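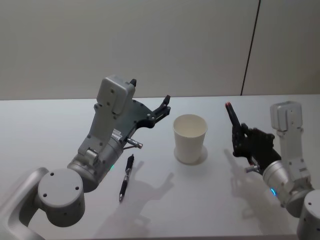
Ticket 2180
Site: Geerts, two-arm cell
Opened: 11 December 2023
Status: waiting for part

Problem: left gripper stops above the pen and does not close. The program Zanar gives "grip timeout" after 800 ms. The right hand works normally and keeps the marker.

Tried so far:
Restarted the left arm controller. Same fault.
Moved the paper cup further from the pen. No change.
Sent the close command by hand, 3 times. The fingers moved only at the second try.
Changed the gripper cable with the spare one from Eltine. Now it fails less often, but it still fails.

I think the connector at the wrist side is worn. I ordered a new one, delivery is in January. Until then please do not run the left arm without a person near the stop button.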